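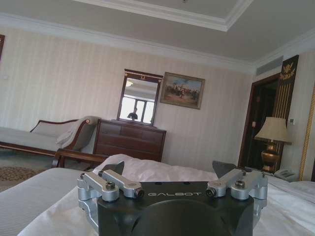
Slide 1. The gripper over a made-up bed, dresser and chaise behind.

Right, morning everyone. (Wait for the door to stop banging.) I'm going to talk for a bit about housekeeping, and about what happens to a housekeeping team when part of the job goes to a machine. I spent most of May going in and out of a hotel called the Motholm, sitting in on briefings, getting in the way of trolleys and drinking far too much of their coffee. I'm no engineer. I used to clean rooms myself, years back, and I write rotas for a living now, so if you want to know about motors you'll have to catch somebody else at the break!

Start with the bed. When people outside the trade think of room cleaning they think of bathrooms, but ask anyone who has done a full floor and they'll talk about beds. The bending, the tucking, the duvet that has turned itself round inside its cover. My own back still tells me about it on a Sunday after gardening. So when the management at the Motholm said they wanted to try a robot on bed work, the first feeling on the floor was a sort of hopeful suspicion. Would it do the lifting? Would it do the bending? And then, a bit later and a bit quieter, would it do us out of our hours?

(Pause here. Let them think about their own place.)

What the team was told at the start was very thin. There was a sheet of paper on the noticeboard, next to the lost property list, saying a trial was coming and that everyone's support was appreciated. No times, no names, nothing on pay. If you take one thing home from me today, please take home that sheet of paper and do the opposite of it. People filled the gap themselves, as you would, and by the end of the first week the story going round was that the whole second floor would be run without staff by winter. There was never any such plan. It still took two long meetings to talk it down, and I don't think it went away completely.

Now, the work itself. I'd assumed the hard part would be big things, and I was wrong. Cloth is hard. A cup is the same cup wherever you put it down, but fabric changes shape every time you touch it, and a bed is nothing but fabric on fabric. Somebody who has done the job for 5 years picks a thing up by the right corner without looking. She couldn't tell you how she does it.
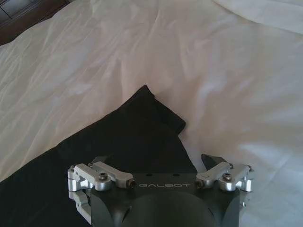

So the people who knew the job best suddenly had something the trial needed, and that changed the mood more than any meeting did. Hậu Chu was asked to explain how she goes about clearing a bed before stripping it, step by step, out loud, and she told me it was the first time in that building that a person with a clipboard had written down what she said. She was pleased, and she was also cross that it had taken a machine to get there. I think both of those are fair.

But look at what it does to the day. Explaining takes time. Watching takes time. If you still have your usual number of rooms on the sheet, then the trial comes out of your lunch, and for the first fortnight it did. Nobody had been nasty about it, they just hadn't touched the rota. (I did enjoy being the rota person in that conversation.) We took rooms off the people involved and put the hours down as training hours, paid at the supervisor rate, and the grumbling dropped straight away.

The other thing is pace. A good housekeeper has a rhythm, she'll start the bathroom soaking and do the bed while it sits, and she's through the room in one loop. Put a machine on one part of that loop and she has to fit round it. Some people liked the breather. Others hated it, they felt they were standing about, and in a hotel you learn very early never to be seen standing about! That's a habit managers will have to undo on purpose, by saying so, more than once.

And guests' belongings. Who is answerable if something left on the bed gets creased, or dropped, or ends up in the linen bag? We settled on a plain rule: personal things are a human's decision, every time, and the name on the room sheet belongs to somebody who has the right to stop the machine. I'd push for that in writing before anything is switched on.

(Bring up slide 3. Read out the bit from the letter.)

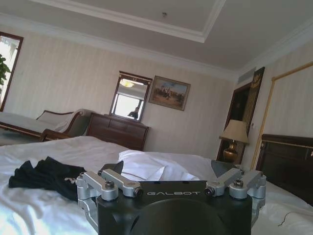 Máté Kerekes wrote to me after I gave an earlier version of this talk, and he thinks I'm too soft on the whole business. His point is that paid training hours are lovely while the trial lasts, but once the explaining is done the explaining stops being paid, and the knowledge has left the building with whoever wrote it down. He wants the extra rate kept on for anyone who works alongside a machine, for as long as they do it.

I've gone back and forth on this and I've ended up mostly with him. My one worry is that it splits a team into those who have the rate and those who don't, and I've seen what that does in a staff room. My answer would be to rotate everyone through who wants to go. At the Motholm they're talking about it — slowly — and I'll be back there to nag.

(If time is short, skip the part on agency staff and go straight to questions. Ask for the first one from the back row.)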